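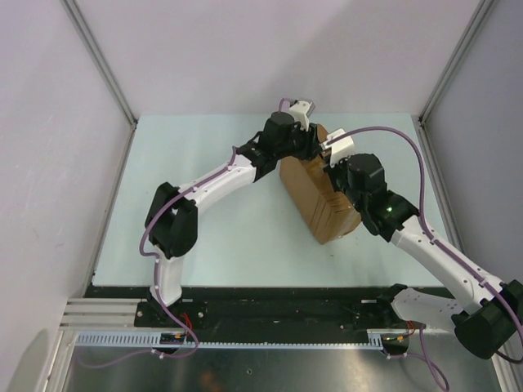 Sunil Ekanayake

Home Checklists Packing Returns Contact

Filed under: Packing bench / Carton checks

CARTON CHECK, TALL AND NARROW SIZES
Revised 28 November 2024. Replaces the April sheet, which had a coffee ring over item 4 and was being read accordingly.

Tall, narrow brown cartons like the one at the top of the page get their own list. They lean, they tip, and people stack them as if they were bricks.

1. Corners
Run a thumb down all the upright edges. A soft corner fails.
Comment: "Slightly soft" is soft. Prasanna Munshi would like it known that she invented this rule and I only typed it.

2. Corrugated edges
Look at the cut edges where the fluting shows. Crushed fluting fails, even if the face looks fine.
Comment: The Ornon batch passed on looks alone. We had 6 back.

3. Squareness
Stand the carton on a flat tabletop and let go. It should stay up without help.
Comment: Leaning it on the tape dispenser is help.

4. Bottom seam
Tape runs the full length and turns up the side at both ends. Use two strips if the contents are glass.
Comment: Killon orders count as glass. So does anything you would rather not explain to Vasanthi Majumder.

5. Lifting
Support two opposite faces and keep the carton close to upright. A slight tilt is fine. Never lift by the top flaps.
Comment: Kgomotso Van Wyk asked whether one flap is acceptable. See previous sentence.

6. Old labels
Remove or cover completely.
Comment: A parcel for Siddiqui went to Plutavon with both addresses showing. The carrier picked a favorite.

7. Stacking
Three high at most, heaviest on the floor, nothing in the walkway or in front of the fire door.
Comment: Still the most failed item on the sheet. The fire door has been described to me as "a really good spot."

8. Bench surface
Clear of blades, staples and lunch before the next carton goes down.
Comment: Passed last round, apart from lunch.

RESULT OF LAST ROUND
Cartons checked: 3,266
Open actions: 3
- Reprint the stacking sign at a size visible to adults (Anoma Ekanayake).
- Second thumb-width gauge for the bench. The first is believed to be inside a parcel.
- Move the flat stock off the damp wall (me, as I keep being reminded).

Recent checklists
Tape Guns and Their Missing Blade Covers
Step Stools: Which Ones Wobble
Shelf Loads, Back Wall
Hand Trucks and Flat Tires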